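Lasen Group Order - minutes, August meeting

Opened 7:30 pm. 16 households represented. Minutes of the last meeting accepted with one correction: the vanilla powder was short by one case.

1. Summer order
Jarnmont shipped 76 bags in two lots. The first cleared customs without charges. The second is still showing "in transit" at Wirden. Agreed to write to Jarnmont again and ask for a new tracking number.

2. Shipping cost
The carrier has billed $357 for both lots, and the second has yet to arrive. Agreed to pay half now and hold the rest until delivery. 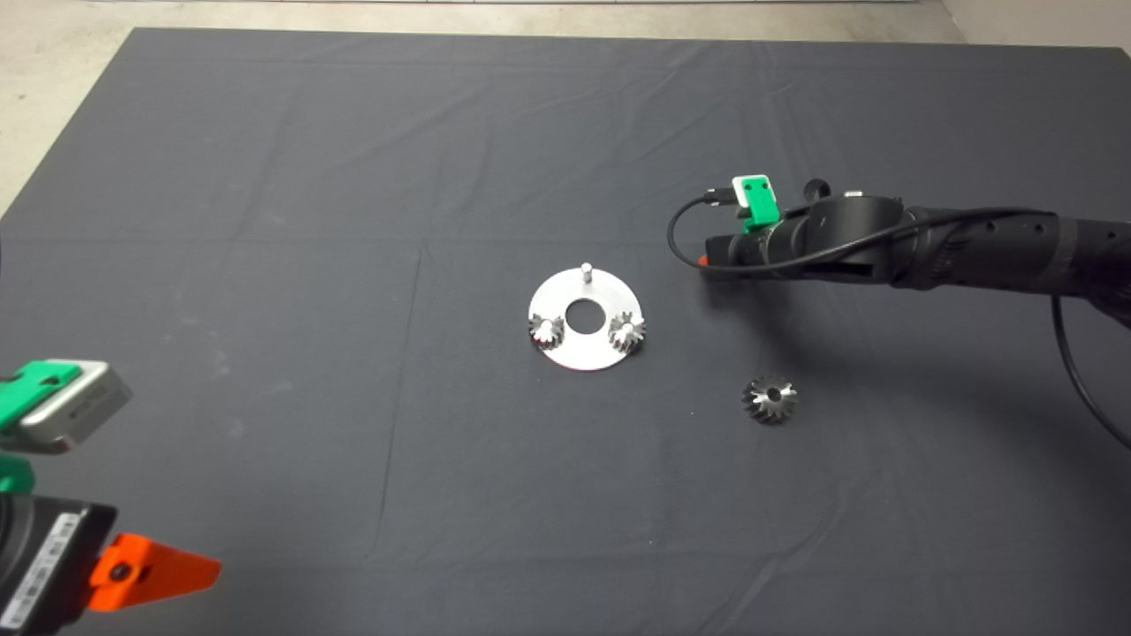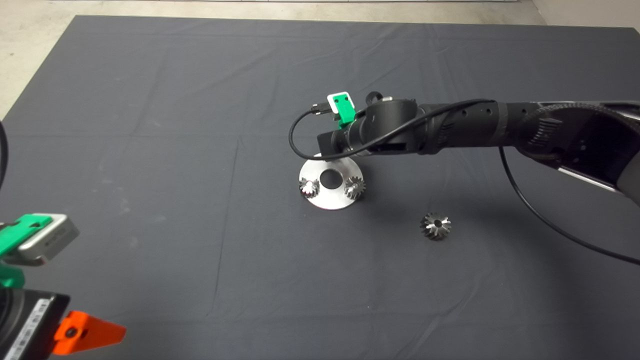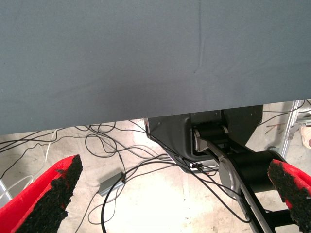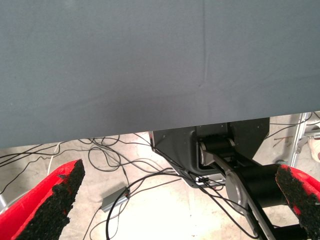
3. Change of supplier
Abreu has a warehouse closer to us and quotes 2 working days. Their oat blend costs more per meal and has more sugar. Several members want to taste it first. Sample packs to be ordered, split evenly. No vote taken.

4. Expiry dates
Some bags from spring are close to date. Members who want to swap flavors should do it before the next order closes - list on the usual page.

5. Other business
Request for a dairy-free option carried over to the next meeting.

Closed 8:40 pm.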